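WORKROOM NOTES: DRYERS AT THE DRESSING TABLES

By Sheila Mapplebeck

The dressing tables at the Wainwright rooms have been back in use since June, and the hair dryers with them. Most of the faults written in the book this quarter come down to lint, cord strain or heat on the tabletop. The points below apply to all stations and replace the old card on the wall.

Filters. The rear cap on most salon-style dryers twists off. Behind it is a mesh screen, and everything the motor breathes passes through that screen. Unplug the dryer, let it cool, take off the cap and brush the mesh from the outside with a dry toothbrush. If spray residue has set hard, rinse the mesh on its own under warm water and let it dry overnight before refitting. Never run a dryer with the mesh out, even for a quick test.

We clean filters on Wednesday, after the last booking. Please leave dryers on the table with the cap on so they can be checked as a set. The two Tultis units have a quarter-turn cap and will crack if forced past the stop.

Cords. Do not wind the cord around the handle. The conductor breaks first at the point where it enters the grip, and the early sign is a dryer that cuts out when tilted. Fold the cord in loose loops and fasten it with the cloth tie. A dryer that cuts out goes in the red tub with a tag, and stays there until it has been tested.

Tabletops. A gloss white finish marks easily. Warm plastic can leave a dull ring, and bleach or colour products stain within minutes. Put a folded white cloth down before the dryer, and change it when it is damp. The Brurkari polish is for the mirror surrounds only - it leaves a film on the tops that picks up dust. For carved surrounds use a soft, dry paintbrush, working from the top down, then a barely damp cloth on the flat parts.

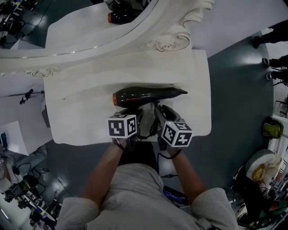
Can a dryer go straight back in the drawer after use?
Leave it out for 15 minutes with the nozzle clear of any fabric, then put it away once the barrel is cool to the touch.

Spares. Replacement mesh screens and cloth ties are in the Skillel cabinet, second drawer. Write down what you take. Nozzles are not interchangeable between models, so keep each one with its own dryer. Flat cloths go in the wash bag at the end of the day, unfolded.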